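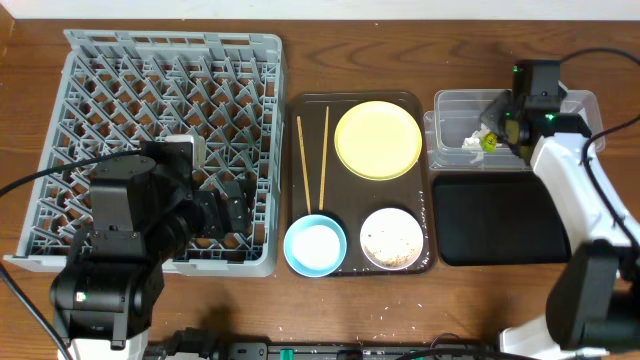
2. Montagem e método

A bancada tem dois braços, um de cada lado da mesa, com as peças de loiça ao centro num tabuleiro e o escorredor do lado esquerdo. Ambos usam garras pretas de dedos. Comparámos dois jogos de dedos, a que chamamos Gillov (rígidos) e Grastau (com revestimento macio), e dois controladores, o Plusness e o Zacharias. A tarefa foi sempre levantar a mesa: pauzinhos, taça azul, prato amarelo e pratinho branco para o escorredor, guardanapos e restos para a caixa transparente da direita.

Cada operador treinou 2 tardes antes de gravar. Os ensaios foram feitos por teleoperação e registados a 4 combinações de dedos e controlador. No total fizemos 1.369 tentativas de preensão, das quais 864 contaram como válidas, ou seja, o objeto foi largado no sítio certo sem intervenção manual.

3. Resultados

Os pauzinhos foram o pior caso. Com os dedos rígidos a garra fechava sobre a madeira mas o pauzinho rodava no ar, e quase sempre caía atravessado nas divisórias do escorredor. Com os dedos macios rodava menos, mas era preciso descer mais e a garra batia no tabuleiro.

A taça agarra-se bem pela borda com qualquer dos jogos. O prato só saiu com regularidade quando o operador o empurrava primeiro até à beira do tabuleiro - um passo que não estava no protocolo e que acrescentámos a meio.

Entre controladores, a diferença notou-se sobretudo no fecho. O Zacharias fecha depressa e amachuca o guardanapo; o Plusness tem um atraso pequeno, incómodo no início, a que nos habituámos.

4. Problemas encontrados

Os cabos limitam o alcance do braço esquerdo sobre o escorredor. A Qianru Xiao refez a calibração da câmara do punho duas vezes, a segunda num domingo, depois de um parafuso do suporte ter folgado. Essas sessões foram repetidas.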